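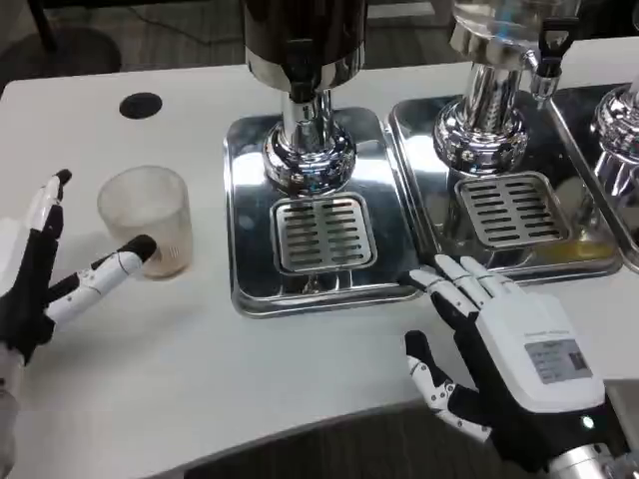

How to Log a Stream Reading for the Upper Ondorer Survey

By Anju Nishad
2025-02-15
14 shares | 3 comments

The survey depends on people who live near the water and can visit the same spot once a month. You don't need a science background. You need a site number, a test kit and a free hour.

Before you go

Write to Kumaresan Naidu for a site number. He keeps the list and will send you a map with your stretch marked on it. If you want a particular spot, say so, but please take one that has no reader yet. There are 57 sites between the springs and the Folotance bridge.

Check the date on your nitrate strips. Old strips read low, and we have had to throw out good work over it.

At the stream

1. Stand downstream of the place you will sample. Wait until any mud you stirred up has moved off.

2. Rinse the sample bottle three times in stream water. Empty it behind you, away from the sampling spot.

3. Fill it from mid-depth with the mouth facing upstream. Cap it under the surface if you can.

4. Take the temperature in the stream itself, in the shade. Leave the thermometer in for two full minutes.

5. Dip the strip, hold it level and read it at the time printed on the tube. Don't go back and change the reading later - the color keeps shifting.

6. Fill the clarity tube to the 100 cm line. Let water out slowly until you can see the disk at the bottom, then write down the depth.

Write everything in pencil. Ink runs.

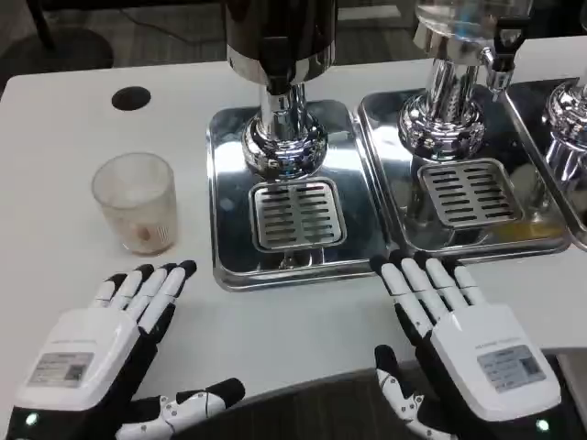
LELOVSKA, June - Low flow needs a slightly different method, and this part was first written for the dry-season readers here. If the water is too shallow for the bottle, use the wide cup and pour from that. Mark the sheet "cup" so Pavithra Chettiar can sort those readings out when she enters them. If the stream has stopped and only pools are left, don't sample. Write "no flow" and the date. A dry visit is still a record and we want it.

Stay at least 200 meters from any cattle crossing, even if that means moving off your marked spot. Note how far you moved and in which direction.

Sending it in

Photograph both sides of the sheet and email it within a week. Keep the paper copy until the end of the year. Put your site number in the subject line, then the month.

If a reading looks strange, send it anyway and take a second one the next day. Dead fish, foam or a fuel smell should go straight to Cirilo Arellano by phone, day or night. His number is on the back of the sheet.

Replacement strips can be picked up at the Oyewole field office in the mornings.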